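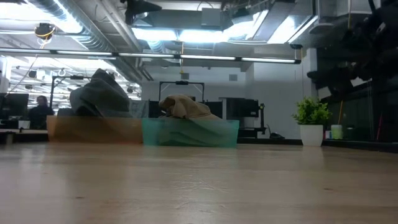 Gripper maintenance on the cloth sorting cell

August 11, 2019

The sorting cell at Brendine started dropping cloth again in April, always the thicker pieces, and always on the way up out of the bin. I put it down to software for longer than I should have. These are my notes on the mechanical side, mostly so that I can find them next time.

The cell is simple. One arm, one table, two bins, one color for each class of item. Cloth comes out of one bin, gets held up, and goes into the other. The motion program has hardly changed since we commissioned it. The finger pads have changed four times.

The current pads are a soft molded type from Skisix. They grip cotton well when new. After 3000 cycles the surface takes on a shine and thin fabric starts to slide. Lint is part of it, and wiping with alcohol brings back some of the grip, but the glaze itself does not wipe off. I now swap the pads at 3000 whether or not they look bad, and wipe them every 600. The cycle counter resets from the pendant, second page of the service menu. Reset it after the swap. I forgot once and ran a set to nearly double.

The thick items turned out to be a separate problem. A folded sweatshirt needs the fingers open wider than the program asked for, so one finger was landing on top of the fold and pushing it down. I opened the approach width to 42 mm and slowed the last part of the descent. It costs a little time per pick. Drops on heavy pieces mostly stopped.

Bin position matters more than I expected. The bins are light plastic and they creep when the fingers catch a rim. A few millimeters is fine, but the error adds up over a shift and the arm ends up reaching for the wall of the bin. I tried tape first, which left residue on the wood. Then low corner stops from Gkikas, which held but got in the way when changing bins. At the moment I check the position against two pencil marks before each run – crude, and it works.

Order of work for a pad change:

Park the arm above the table and engage the stop.
Take out the two screws on each pad. They are short, so keep a hand under them.
Clean the finger faces before fitting the new pads.
Tighten evenly, then cycle the gripper empty a few times and tighten again.
Run the zero routine with the fingers closed.
Reset the counter.

The zero routine is the one people skip. New pads are slightly thicker than worn ones, and without it the controller reads a closed gripper as a successful grasp. The log then shows a perfect run with nothing moved.

Still open: the cable at the wrist has a tight bend when the arm reaches over to the far bin. There is no damage to the jacket yet. Premitier sells a longer lead with a strain relief and I have one on order. I will reroute it along the outside of the last joint when it arrives and check the reach at both bins before closing up the clips.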